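Email newsletter questions I get a lot

I'm Jong-dae Ha, and I write newsletters for small businesses through my one-man shop, Lindum. These are the things people ask me before we start working together, plus a couple they ask after.

How often should I send one?

Every two weeks is where I start most clients. Monthly is fine if you run a seasonal business, but people do forget they signed up, and then you get spam complaints from folks who used to like you.

My list is tiny. Is it worth it?

Yes! One of my favorite clients, Rellum, had 29 subscribers when we sent the first issue in April. Most of them were customers already, and a few wrote back the same afternoon (I still have those emails). Small lists are friendly lists.

Can I just add everyone whose business card I have?

Please don't. Ask them first. A short personal note with a signup link works great, and the ones who say yes will open what you send.

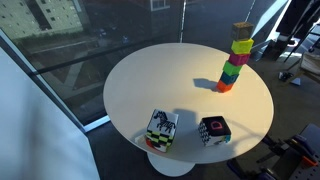
Same goes for buying a list. I tried it once, years ago, for a client who insisted — 1354 addresses, a pile of bounces, and a stern letter from our email service. I won't do it again, so if that's the plan we're probably not a good match.

What do I put in the subject line?

Say what's inside. I keep mine under 30 characters when I can, mostly so they don't get chopped on a phone. "Spring hours and a sale" beats anything clever I've come up with.

How long should each issue be?

One main story of up to 200 words, then a link or two. If you have more to say, put it on your blog and link to it.

Which email service do you use?

I've used both Torkex and Pyo. Torkex has nicer reports, Pyo is easier if you want to make changes yourself. If you already have an account somewhere else I'll learn it, no extra charge.

Do I have to write it myself?

Nope. Send me your notes, messy is fine, and I'll send back a draft. You get two rounds of changes with each issue. Photos are up to you, but phone pictures are okay by me.

Are you taking new clients?

I have room starting September 1, 2011. Use the contact form and tell me a little about your customers.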